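19 January 2022

Sourdough starter trials, Usville kitchen. Continuing from the August batches.

Fed both jars at 8:15. Jar A gets the Drandard whole wheat, jar B the white bread flour we had before. Same water, same 1:2:2 feed. Room was colder than I'd like, so I moved both to the shelf over the oven and left the oven light on.

A doubled by lunch. B was slower and smelled sharp, a bit like nail polish. I think it was underfed while I was out. Will give it two feeds a day until it settles, then compare again.

Dough 1 from jar A: 416 g flour, 282 g water, 8 g salt. Mixed by hand, rested 28 minutes, then salt in. Three folds. It came together well, slightly tight on the last fold.

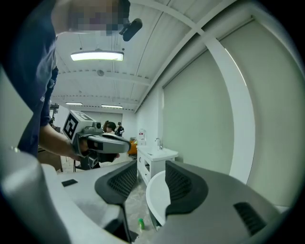 Dough 2 is the same but with the water up to 315 g. Much stickier, and I had to wet my hands for every fold. Shaped it anyway. Spread more than dough 1 on the bench – could be the flour, could be my shaping. Both in the fridge overnight in the Cuadros baskets, rice flour on the cloth this time.

Wanpen thinks we are cutting bulk too short in winter. She went by the clock in August and it worked, but the kitchen was a lot warmer then. Agreed to go by rise in a straight-sided jar from now on.

To do:
Bake both in the morning, lid on for the first half
Ask Prapai where the second thermometer went
More rye for jar B, if Skelteo still has the small bags
Label the jars on the side – lids got swapped again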